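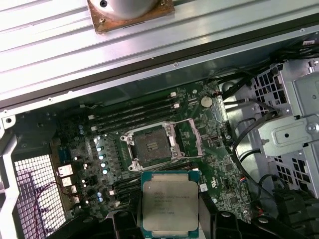

What is a word processor?
A word processor is a program, or in older usage a whole machine, for writing, changing and printing text.

The term once covered a piece of office furniture. It now covers software that most people use at a small fraction of its ability, chiefly to write letters and to fight with margins.

Origins

Before the word processor there was the typewriter, which recorded mistakes as faithfully as everything else. Later electric models could store a line or two on tape or cards and type it out again, a feature admired by anyone who had to send the same letter to thirty people and pretend to each that it was personal.

Dedicated machines with screens followed. They did one job, cost a great deal, and tended to get a room of their own. Once personal computers became common, the job moved into software, and the rooms were given over to photocopiers.

Features

Nearly all word processors let the user insert, delete, copy and move text, set type in different sizes, and search for a word. Word wrap, which carries a long line down to the next without a key being pressed, was considered a marvel for a short time and has not been mentioned since.

Spelling checkers came early. They compare each word with a list and object to anything missing from it, surnames above all. The writer Marjorie Clegg kept a record of the replacements suggested for the village of Gromiddale while she was preparing its parish history, and printed all 7 of them as an appendix. Grammar checkers are newer and more confident.

Undo, in early programs, often reached back a single step. Modern ones allow far more, and some writers regard this as the main advance in the field.

File formats

Each maker once had its own way of storing a document, and few could read anyone else's. Moving a file between programs usually kept the words and lost the layout — or, on a bad day, kept the layout and turned the words to symbols. Shared standards have eased matters. Tables remain a sore point.

The Divstead town archive holds 2,102 documents in formats that no current program opens cleanly. Its archivist, Ifor Wogan, has converted the minutes and left the newsletters for his successor.

Effect on writing

Whether the word processor improved prose is disputed. Yuzuki Sugiyama argued in an essay on drafting that easy revision makes writers bolder at the start and fussier at the end. Krum Golob, replying, held that it mainly makes them longer. His reply ran to 30 pages.

Teachers noticed a change in student work as well, especially in the size of the type when a page count was due.

See also

Desktop publishing
Typewriter
Text editor
Carbon paper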